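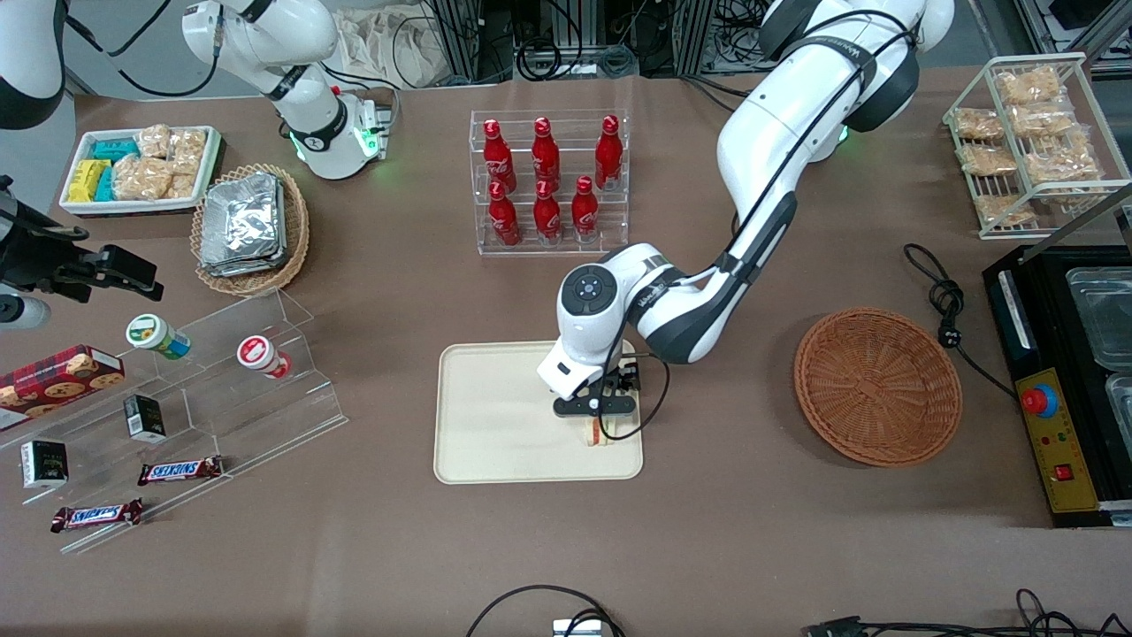 Packed lunches and drinks in the Halliday reading room
Asked by Iona Purves
Category: Halls and bookings

I am arranging a Saturday study day for the Clurow local history group and have reserved the reading room at Halliday from the morning until 4. The booking form states that "catering is by arrangement". Members would prefer to bring their own sandwiches and bottled drinks. Does the clause apply to food brought from home, and is a separate charge payable? We expect 60 people.

3 answers

Alasdair Jardine
The clause refers to outside caterers only. Persons attending a booked event may bring their own food, provided that it is eaten in the side room and not at the reading tables. Drinks with a cap or lid are permitted in both rooms. No charge is made for this, but the hirer is responsible for removing all rubbish before the keys are returned. Please note that the side room seats far fewer than your stated number — you would be advised to arrange lunch in two sittings and to say so on the form, under "Other requirements".

Darnell Escobedo
We were charged a cleaning fee in April. I do not know whether this is still the practice.

Gregor Guthrie
The fee mentioned in the previous answer applies where the kitchen has been used. If you do not ask for the kitchen key, it should not appear on your invoice. Requests for extra chairs must reach the bookings desk five working days beforehand.

Iona Purves marked the answer by Alasdair Jardine as accepted.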